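Boletín de los amigos del corredor Nomutberg-Fivbridge

El banco regional de Lepik y la cuestión de quién paga los puentes

Queridos lectores, muchos de vosotros nos habéis escrito desde el número de mayo para preguntar en qué ha quedado lo del banco de desarrollo de Lepik, y la verdad es que teníamos ganas de contestar con calma, porque es uno de esos asuntos que en los periódicos ocupan tres líneas y que después nos acompañan media vida, cada vez que cruzamos un río o esperamos un tren de mercancías en un paso a nivel.

Para quienes se incorporan ahora (¡bienvenidos!), un poco de memoria. El banco nació como una idea modesta: que los municipios y gobiernos pequeños de la cuenca pudieran pedir prestado juntos lo que por separado les salía carísimo. Un ayuntamiento como el de Warnstead, con su presupuesto ajustado y sus ingresos tan dependientes de la temporada agrícola, se encuentra con tipos de interés que una capital ni se imagina. Si avala con otros ocho, la conversación con los inversores cambia bastante. De ahí salieron los 9 socios fundadores, que son los mismos que siguen hoy sentados a la mesa, con más o menos entusiasmo según el año.

El capital comprometido es de 500 millones, y conviene detenerse en la palabra «comprometido», que ha dado lugar a más de un malentendido en las reuniones a las que hemos asistido. Los socios no han puesto todo ese dinero sobre la mesa. Una parte está desembolsada y el resto es exigible, es decir, una promesa firme de aportarlo si el banco llegara a necesitarlo para responder ante sus acreedores. Es lo habitual en este tipo de instituciones y no tiene nada de oscuro, pero sí significa que cada parlamento local carga con una obligación que no siempre aparece con letra grande en sus cuentas. A nosotros nos gustaría que apareciera, y así lo hemos pedido por escrito.

Lo que se ha aprobado hasta la fecha son préstamos por valor de 164 millones, casi todos para transporte: el refuerzo de los puentes entre Nomutberg y Fivbridge, el apartadero ferroviario de Warnstead y un paquete de mejoras en calles y travesías que, confesémoslo, ha recibido menos atención de la que merece. Las grandes obras tienen inauguración y banda de música. Las aceras y los desagües, en cambio, se licitan en lotes pequeños y apenas dan para una nota en el tablón municipal, aunque sean lo que pisamos todos los días. 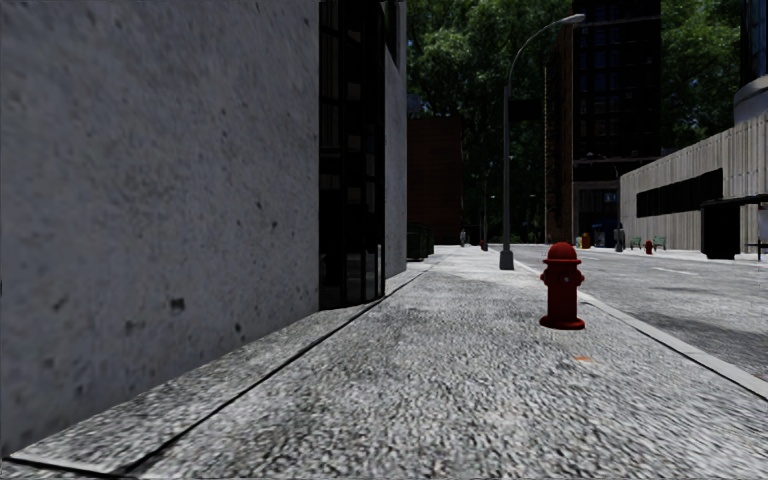
Ahora bien, el debate de fondo este año ha sido otro, y es el de la moneda. Hasta ahora el banco ha prestado en divisa extranjera, que era la forma sencilla de atraer a los fondos de pensiones de fuera. El inconveniente lo conoce cualquiera que haya tenido una hipoteca de aquellas: se cobra en una moneda y se debe en otra. Un peaje en Fivbridge se paga en moneda local, lo mismo que el billete de tren y la tasa de basuras, y si el cambio se tuerce, la deuda crece sin que se haya puesto un ladrillo más. La dirección propone emitir bonos en moneda local, con plazos más cortos al principio, y dejar que el mercado se vaya acostumbrando. Saldrá algo más caro en intereses. A cambio, los municipios dormirían mejor, y eso también vale dinero - aunque cueste meterlo en una hoja de cálculo.

Dos socios se oponen. Temen, y no les falta razón, que una emisión mal colocada dañe la calificación del banco y encarezca lo ya firmado. Su contrapropuesta pasa por crear primero un fondo de cobertura, alimentado con los beneficios de los préstamos actuales, y esperar a que tenga cuerpo. Es una postura prudente, pero el calendario aprieta: los puentes más viejos llevan años con limitación de carga, y cada camión que da el rodeo por Lepik lo acabamos pagando todos en el precio del pan y de los fertilizantes.

Por nuestra parte, nos inclinamos por una emisión pequeña, de prueba, acompañada de un informe público que se entienda sin ser economista. También insistimos en que el banco publique los contratos completos, con sus anexos, que es donde suelen estar las garantías y las penalizaciones.

La votación se espera para el otoño. Antes habrá una sesión informativa en Fivbridge, abierta a todo el mundo, a las seis de la tarde, y enviaremos la fecha en cuanto nos la confirmen. Si queréis que llevemos alguna pregunta en vuestro nombre, responded a este mismo boletín y la añadiremos a la lista, por sencilla que os parezca. En el próximo número hablaremos del apartadero de Warnstead y de las tarifas de mercancías.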